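Eggs, Marble and a Lot of Patience: a chat with Chathurika Saha

I had promised myself I wouldn't open with an egg joke, so I asked Chathurika Saha about the weather in Savthorpe instead. She gave me one sentence on the rain and then went straight to eggs anyway. "You came about the grasping paper, right? Let's do the grasping paper."

So we did the grasping paper! Saha runs the manipulation side of Closero, a small simulation project that has been going for a couple of years now between Savthorpe and Inthorpe. Her co-author Prasanna Biswas was on the call too, eating toast with his camera off for the first half (it was eight in the morning for him, and I could hear the toast).

The question they've been chewing on sounds simple. If you train a robot to pick something up in a simulated kitchen, how much should you mess with the kitchen? Most people who do this kind of work swap things around between runs - new counter, new floor, different light, random stuff lying nearby - and hope the robot learns to care about the object and ignore the rest. Saha's group wanted to know which of those changes earn their keep.

"Everybody randomizes everything," she told me. "I did too, for years. You turn all the knobs to maximum and go home. And then a reviewer asks which knob mattered and you have no idea, and you feel a bit silly."

What they did was turn one knob at a time. They built 50 kitchens, and in every one of them the job is the same: get to the egg, get hold of it, lift. Some kitchens only change the surfaces. Some only change the light and the shadows. And some only change the company the egg keeps, which is my favorite part, because the objects come out of a big shared pile with no regard for what belongs in a kitchen at all.

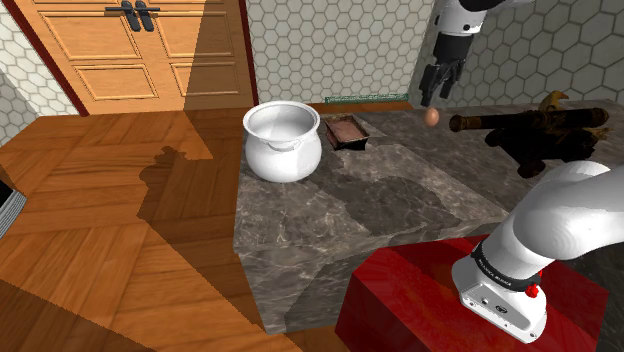
"The pile was Prasanna's idea," Saha said. "I wanted sensible things. Cups, spoons. He said no, if the robot only ever sees an egg next to a spoon, it learns something about spoons."

Biswas came off mute for that one. "It did learn something about spoons! We had an early version that did great until we took the spoons out. I still have the plots. Jamila printed one and stuck it on the fridge."

Jamila Gazi looks after the physics settings, and by all accounts she has the hard job. An egg is round in an annoying way. It rolls in a curve, it's slick, and if your contact settings are a little off, it shoots out of the fingers like a bar of soap. Saha said Gazi spent most of January on friction alone, and that the whole group got emails at two in the morning with subject lines like "better" and "no, worse."

I asked for the result in plain words. Saha thought about it for a while.

"Okay. With a plain kitchen in training, we lifted the egg in 44 percent of our test kitchens. With only the surfaces changing, 68. And changing the light on top of that gave us almost nothing, which really annoyed me, because the light was my piece of the work."

She had expected the big shadows to be the trouble. The arm throws one across everything whenever it moves, and to a camera that can look a lot like an object. But the policy got used to shadows quickly, even in the plain kitchen, maybe because there is always one around. Stone was the thing that threw it off. Marble with strong veins has edges all over it, and the early versions kept going after the edges.

"I have a grudge against marble now," she said. "My sister is redoing her kitchen and I've been asked to stop giving my opinion."

We got onto hands next. The study wasn't run with just one kind of gripper, and I wanted to know if the findings carried over from two fingers to many. 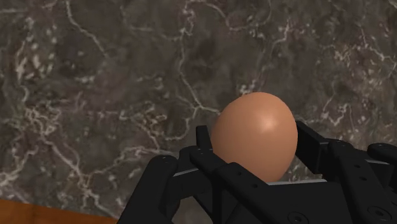 A brown egg held in the multi-fingered hand, with dark veined marble behind it.

"Partly," said Biswas, camera on by now. "The ranking is the same. Surfaces first, clutter second, light last. But the gaps are smaller with more fingers, and I don't want to oversell it. We only had 15 kitchens set up for the big hand."

My guess was that extra fingers forgive a sloppy approach. Saha half agreed. Czesław Walczak, who reads all their drafts over in Inthorpe, thinks it's down to the camera view, and they've been arguing about it for weeks. She's planning a run that should settle it, if they can get the computer time.

Real eggs come after that. They've got a counter picked out at the Idahosa lab, and Saha says it's plain gray. I asked if she'd consider marble. "Ask me in the spring," she said, and then Biswas had to go and move his car.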